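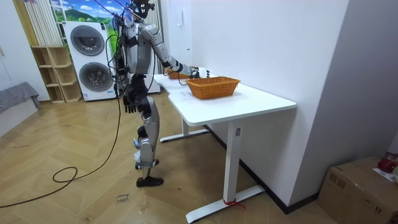

Signed aviation prints purchased from the Histcombe Print Room are shipped rolled in a rigid tube and must be flattened before they are framed or placed in storage. The procedure applies to all paper editions, including those signed by the artist in pencil. Work on a level surface larger than the sheet. A white desk such as the one shown is suitable, as marks or grit are easily seen on it, and a small basket set toward the back will keep tape, tissue and gloves within reach. Wash and dry your hands before opening the tube, even if you intend to wear gloves.

What you will need

Clean cotton or nitrile gloves
Acid-free tissue, unbuffered
Two sheets of smooth white blotting paper, each larger than the print
A rigid board of the same size as the blotting paper
Flat, covered weights
A soft brush

Removing the print from the tube

Leave the sealed tube in the room where you will be working for 15 hours. Remove both end caps. Do not pull the print out by its inner edge. Insert two fingers inside the roll, tighten it gently by turning, and slide it out together with its wrapping. Any certificate of authenticity will be found between the wrapping and the wall of the tube. Check that the edition number on the certificate matches the number penciled in the lower margin. A print marked 173, for instance, must be accompanied by a certificate bearing the same number. Report any difference to Veronica Enache in the Print Room before going further.
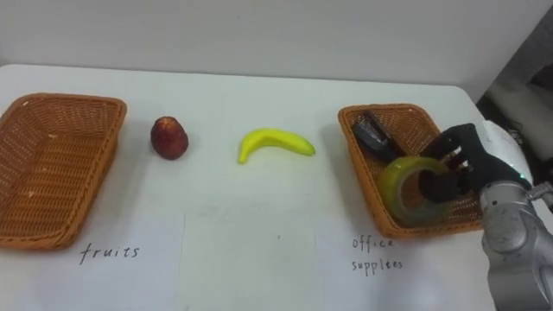
Place the first sheet of blotting paper on the work surface and brush it lightly. Set the print on it face up, still in its tissue, and allow it to unroll under its own tension. Hold the near edge with one hand and guide the far edge with the other. Never roll the print in the opposite direction to remove the curl. This can crack heavy ink layers, particularly in dark skies and along the edges of wings.

Flattening

Cover the image with a fresh sheet of tissue, followed by the second sheet of blotting paper and the board. Distribute the weights evenly, beginning at the center. Leave the print for three days and then inspect it. If the corners still lift, replace the tissue and repeat.

Do not apply steam, an iron or a damp cloth at any stage. Pencil signatures are easily smudged, and some crew signatures on the Sutter bomber series are in ink that runs on contact with water.

Storage before framing

Keep the flattened print in a folder of acid-free card, in the dark, away from outside walls. Adhesive tape must not touch the sheet. Hinges should be fitted by the framer.

Instructions revised June 14, 2020, by Roswitha Kofler, Paper Collections.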